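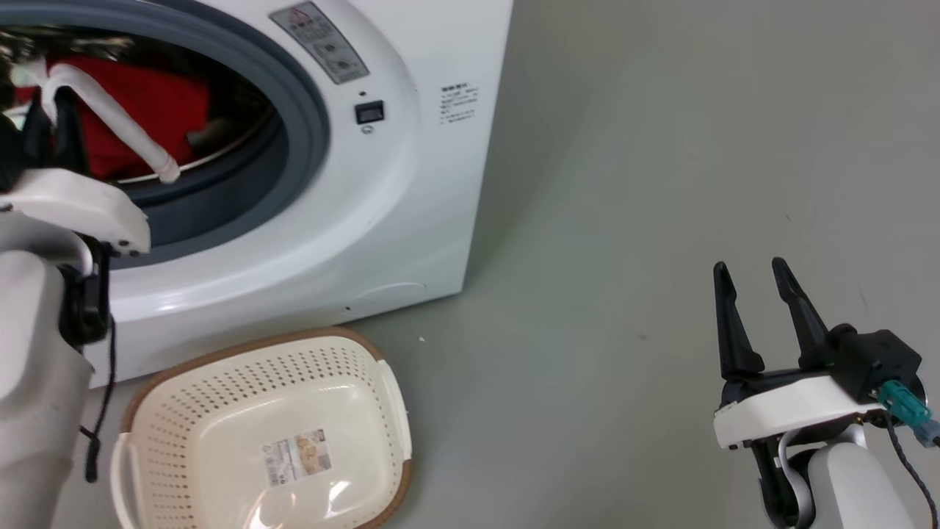
Prenda roja olvidada en el tambor y marcas en la goma de la puerta

Foro: Electrodomésticos > Lavado y secado > Carga frontal
Estado: abierto

o_ogola
Abro hilo porque no he encontrado ninguno que trate las dos cosas juntas. Lavadora blanca de carga frontal, goma de puerta gris oscuro, tambor de acero inoxidable. Una prenda roja se quedó dentro, arrugada contra la pared del tambor, desde la noche hasta la tarde siguiente. Programa de algodón a 40 °C, carga mixta, centrifugado al máximo que permite el programa.

Al sacarla encontré dos problemas:

1. Olor a humedad en la prenda, que no se fue al tenderla.
2. Cerco rosado en el pliegue inferior de la goma, en la zona donde se acumula el agua.

El tambor no tiene marca. Las otras prendas de la misma carga tampoco, pero las retiré al terminar el ciclo. Pregunto si el cerco es tinte o es otra cosa, y con qué se limpia sin resecar el caucho.

Oduor

calderin_14
El acero no coge tinte en esas condiciones. La goma sí puede retenerlo en superficie, sobre todo si tiene depósito de suavizante. Pasa un paño blanco con agua templada y jabón neutro. Si el paño sale rosa, es tinte. Si sale con una película resbaladiza, es biofilm: hay bacterias que forman colonias rosadas en juntas y desagües, y el color engaña.

muthoni.langat
De acuerdo con la prueba del paño. Añado que hay que abrir el pliegue con los dedos y mirar por dentro, no solo el labio visible. En la parte inferior suele haber orificios de drenaje y se tapan con pelusa. Si están tapados queda agua estancada y el cerco vuelve a salir, se limpie con lo que se limpie.

Muthoni Langat

o_ogola
Hecha la prueba. El paño sale ligeramente rosa y no noto película. Uno de los orificios tenía pelusa compacta. Lo he destapado con un bastoncillo.

E_Medeiros
Lejía diluida y se acabó. Una parte en diez de agua, paño, cinco minutos, aclarado. Llevo haciéndolo desde 1991, en tres lavadoras distintas, y no he cambiado una goma por ese motivo.

Edivaldo

calderin_14
No lo recomiendo como rutina. El hipoclorito envejece el caucho. Una aplicación suelta no hace nada apreciable, pero una al mes durante años endurece el labio y el labio endurecido acaba goteando. Para tinte superficial basta percarbonato: un ciclo en vacío a 60 °C con dos cucharadas en el tambor.

E_Medeiros
Tengo la goma de la última lavadora como el primer día. El percarbonato a 60 °C limpia el tambor y lo que toca el agua, pero en el pliegue entra lo justo.

calderin_14
Por eso el pliegue se hace antes a mano. Son dos operaciones distintas.

n.kombo
Sobre el olor de la prenda: relavar en cuanto se pueda, sin suavizante y con el detergente en dosis completa. El suavizante tapa el olor un par de días y luego reaparece con el sudor. Si la etiqueta admite 60 °C, a 60 °C. Si no, remojo previo de dos horas con percarbonato a 40 °C, y solo si el color es sólido. Con rojos conviene probar antes en una costura interior.

Neema

o_ogola
La etiqueta dice 40 °C máximo. ¿El remojo en cubo o en la propia lavadora?

n.kombo
En cubo. En la lavadora tendrías otra vez la prenda roja parada en contacto con la goma.

gladys_w
Un matiz sobre el centrifugado. Oduor dice que usa el máximo. Para prendas que se van a quedar dentro un rato es lo correcto, porque queda menos agua retenida, pero se arrugan más y se quedan pegadas a la pared. Con la prenda contra el tambor y la puerta cerrada no circula aire. Si sabes que vas a llegar tarde, usa el inicio diferido para que el ciclo termine cuando estés en casa. La ropa seca esperando antes del lavado no da problemas.

Gladys Waweru

E_Medeiros
El inicio diferido con ropa húmeda de deporte da exactamente el mismo olor. Yo prefiero lavar y, si no puedo tender, dejar la puerta abierta.

gladys_w
He dicho ropa seca. Con ropa húmeda, de acuerdo.

muthoni.langat
Sobre dejar la puerta abierta: sí, siempre entre lavados, y también el cajetín. Si hay niños o animales en casa, solo con el cuarto cerrado. En mi Zoltus la pegatina de advertencia del frontal y el manual insisten en revisar el tambor antes de cada uso. Leedlo aunque sea aburrido.

tecnico_sturnedham
Trabajo en servicio técnico, zona de Sturnedham. Tres observaciones:

- La prenda que se queda olvidada suele ser pequeña y estar arriba o pegada al fondo. Antes de cerrar, girad el tambor a mano una vuelta completa. Lo que está pegado cae.
- Pasad la mano por el pliegue inferior de la goma después de cada carga. Calcetines, monedas y horquillas acaban ahí. Una horquilla corta el labio y la reparación, con goma de marca y mano de obra, ya no sale barata.
- Al sacar ropa, no la arrastréis sobre el borde inferior si lleva cremalleras o corchetes. Se levanta primero y se saca después.

No uso lejía en gomas ajenas. En la suya, cada cual.

calderin_14
¿Qué opinas de los limpiadores específicos? Tengo aquí un bote de Arkusent y no veo diferencia con el ácido cítrico.

tecnico_sturnedham
Para cal, el cítrico cumple. Para grasa de detergente y suavizante no sirve, ahí hace falta un producto alcalino. No los mezcléis en el mismo ciclo porque se neutralizan. Y ningún ácido junto con lejía, en ningún caso: desprende cloro.

E_Medeiros
En eso último no hay discusión.

o_ogola
Actualizo. Orden seguido:

1. Pliegue de la goma a mano, agua templada y jabón neutro, dos pasadas.
2. Orificios de drenaje despejados.
3. Filtro de la bomba limpio. Salió una moneda y bastante pelusa.
4. Ciclo en vacío a 60 °C con percarbonato.
5. Goma seca con paño, puerta abierta.

El cerco ha bajado mucho. Queda una sombra en un tramo corto que solo se ve estirando el pliegue. La prenda, después del remojo en cubo y un lavado a 40 °C, no huele. El agua del remojo salió rosada, así que la prenda suelta color y en adelante va aparte.

n.kombo
La sombra irá a menos con los lavados. No insistas con estropajo, raya la superficie y luego retiene más.

kioko
Pregunta relacionada: ¿las toallitas atrapacolor habrían evitado lo de la goma?

calderin_14
En parte. Captan el tinte disuelto durante el lavado. No captan lo que migra después por contacto, con la prenda parada. Para eso hay que sacarla a tiempo.

E_Medeiros
Mantengo lo de la lejía para la sombra. Una vez, diluida y aclarando bien.

o_ogola
De momento la dejo como está. Si vuelve a oscurecer lo pongo aquí.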